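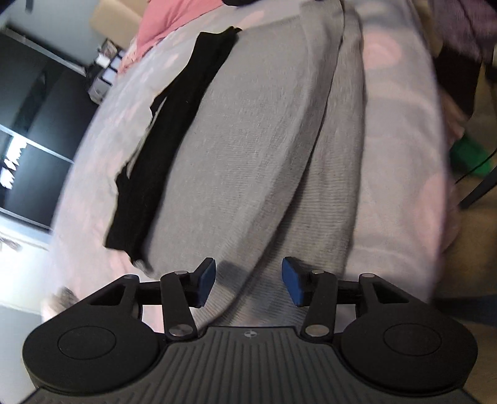
La pince à main, mâchoires ouvertes, devant le tricot gris.

Jeudi soir, le club robotique d'Ustholm m'a encore fait rentrer bien trop tard, mais quelle séance ! Cette année, notre projet Mitness s'attaque au linge - oui, au linge, et je vous assure que c'est autrement plus coriace que les cubes en bois de l'an dernier. Rocío Alvarado, qui nous encadre avec une patience d'ange, veut que chacun fasse 15 prises par soir à la pince avant de toucher au programme. Moi, je bute toujours sur le tricot à côtes (ah, ces plis !), alors je m'entraîne, je recommence, je râle un peu. Il nous reste environ 30 séances avant la rencontre d'Akanthorpe, et j'ai promis d'apporter le gâteau en mars.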